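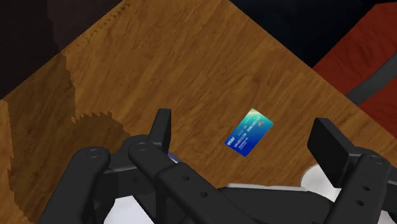 Cartão azul sobre mesa de madeira.

Oficina de Escrita de Não Ficção — Apontamentos da sessão 6
A nota biográfica do autor

Leituras para hoje: as duas notas distribuídas na sessão anterior e o capítulo de Ginette MacLeod sobre apresentação de originais. Quem faltou pode pedir a fotocópia na secretaria.

1. O que é e onde aparece

A nota biográfica é o texto curto, quase sempre na terceira pessoa, que acompanha um livro, um artigo, um conto em revista ou uma candidatura a residência. Vai na badana, na contracapa, no fim do artigo ou na página do autor. O tamanho depende do suporte, e quem o define é o editor.

Para efeitos desta oficina trabalhamos com duas versões:

Versão breve: até 54 palavras. Revistas, antologias, programas de encontros.
Versão longa: até 12 linhas. Badana, página pessoal, dossiê de candidatura.

A versão longa não é a breve com adjetivos. Leva informação que a outra não tem: percurso, publicações anteriores, formação quando interessa ao livro.

2. Terceira ou primeira pessoa

A regra geral é a terceira pessoa e o presente do indicativo («vive», «escreve», «ensina»). O passado fica para o que terminou: estudos, empregos anteriores, prémios. A primeira pessoa usa-se em blogues e boletins, e em algumas revistas que a pedem expressamente. A Sitska, por exemplo, só aceita notas na primeira pessoa e devolve as outras sem ler. Convém consultar as normas antes de enviar.

Erro frequente: começar na terceira pessoa e acabar na primeira («Nasceu em Viseu e os meus livros...»). Apareceu em dois dos trabalhos entregues em abril.

3. Ordem da informação

MacLeod propõe começar pelo nome completo com que se assina, seguido do facto mais útil para o leitor daquele texto. Num ensaio sobre rios, que a autora foi hidróloga vem antes do local de nascimento. Num romance, a ordem é mais livre.

A data de nascimento é facultativa. A cidade onde se vive costuma entrar; a morada, nunca. Os títulos publicados levam o ano entre parênteses e, se forem mais de três, escolhem-se os mais recentes ou os mais próximos do tema.

4. Pormenores pessoais

Gatos, café, jardins, filhos. Um pormenor pessoal por nota é suficiente, e pode não haver nenhum. Deve ser concreto. «Gosta de viajar» não distingue ninguém; «aprendeu a ler com os horários dos comboios da linha do Oeste» já diz qualquer coisa. O humor depende do livro — uma nota jocosa na badana de um livro de luto soa mal, mesmo quando a frase é boa.

5. Exemplo comentado na aula

Versão entregue:
«A autora é uma apaixonada pelas palavras desde tenra idade e sempre sonhou publicar. É licenciada, casada e tem dois filhos. Este é o seu primeiro livro, fruto de muito trabalho e dedicação.»

Versão revista:
«Nasceu em Tomar e trabalhou doze anos numa tipografia, onde compôs convites de casamento e boletins paroquiais. Vive em Setúbal. Este é o seu primeiro livro.»

Observações: cortou-se «apaixonada pelas palavras», que serve a qualquer pessoa inscrita nesta sala. «Licenciada» sem dizer em quê não informa. A frase sobre o primeiro livro ficou, sem o complemento. Houve quem defendesse manter os filhos, porque o livro trata de maternidade; é um argumento válido e a decisão é da autora.

6. Atualização

Guardar as duas versões num só ficheiro, com a data da última revisão. Rever a cada publicação. Quem tem obra na Zutora ou na Charbonneau deve confirmar também a nota que consta do catálogo, que não se atualiza sozinha.

Exercício para a próxima sessão

Escrever as duas versões da própria nota. Trocar a breve com um colega, que sublinha tudo o que poderia estar na nota de outra pessoa. Reescrever sem as partes sublinhadas.

Entrega até domingo, 15 de novembro de 2020, por correio eletrónico, com o nome no assunto. Trazer uma cópia impressa da versão longa, a dois espaços.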